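We use cookies to remember your reading preferences. Accept all | Manage choices

4. What people told me about the clothes they keep

I should say up front that I didn't set out to study wardrobes. My plan was to look at mending, and I spent my first month in Desham asking people about needles, thread and the repair counter at Hokell. They were very polite about it. Then they'd open a closet to find me the thing they had mended, and we'd spend the next hour talking about everything else in there. After enough of those visits I changed the interview guide (with the blessing of Shaimaa Kamel, who read the early transcripts and wrote "ask about the closet!!" in the margin of nearly every one).

So the question for this section is a plain one: why do people hang on to clothes they don't wear? I talked with 81 households. Each visit started at the kitchen table and ended wherever the clothes were, most often the bedroom, with things laid out on the bed so we could talk over them one at a time. I asked when the item came into the house, when it was last worn, and what would have to happen for it to leave. That last question did most of the work.

4.1 Sorting the answers

The older writing on this subject tends to split unworn clothes into "sentimental" and "wasteful," and I went in half believing it. It didn't last. People had sentimental feelings about gym shorts and none at all about wedding outfits. One man in the Tuncer buildings had kept his late father's work jackets for years and told me, quite cheerfully, that he kept them for the pockets. Was that sentiment? He said no. I coded it as use and I still go back and forth on it.

What held up better was sorting by what the owner expected to happen next. Some clothes were waiting for a body to change, some for an occasion, and some for another person, usually a younger cousin who hadn't been told. A fourth group was waiting for a decision, and that group was much bigger than I'd planned for. These were clothes the owner had already taken out to get rid of, looked at, and put back. I've called them returned items in the tables.

Returned items were often good, solid, everyday things in quiet colors. The owners didn't love them and couldn't find anything wrong with them either. Olive came up so often that I started a note about it, along with mustard and a certain brown, and the same phrase kept turning up next to those colors: "it goes with everything." I'd ask what they had worn it with lately and get a long pause. Figure 1 shows a garment in that color range spread on a bed, the way the talk usually happened.
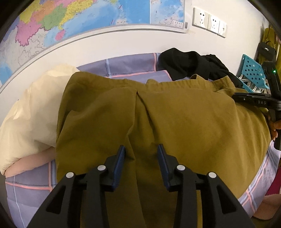 Figure 1. Olive-mustard garment laid out on a bed.

4.2 Where the clothes went, when they went

I went back in October to 15 of the households to see what had left. Seven of them had let go of at least one returned item, and every one of those had gone to a person the owner could name. The donation bin outside Hokell, which almost everybody had praised to me in the first round, got socks and towels.

I find this really interesting, and a bit awkward for the way collection schemes get planned! The Oren scheme, for instance, put its money into more bins and longer hours. The people I met already knew where the bin was. Their trouble started earlier, at the bed, with a perfectly decent shirt in their hands and no one in mind to give it to. A woman on the top floor of the Tuncer buildings put it this way: "I can give it to my niece or I can keep it. The bin is like losing it."

There are limits here, and I'd rather name them now than bury them in an appendix. I only saw what people chose to take out. Visits were in daylight, so night-shift workers are thin in the sample – a real gap in a town with that much warehouse work. And asking about a garment changes what happens to it. Two people told me they'd started wearing something again after we talked, one of them out of guilt.

Related items
Repair counters and the price of a zipper
Who gets the winter coat? Hand-me-downs in large families
Notes on storage in small apartments
Counting towels: household linen and how long it lasts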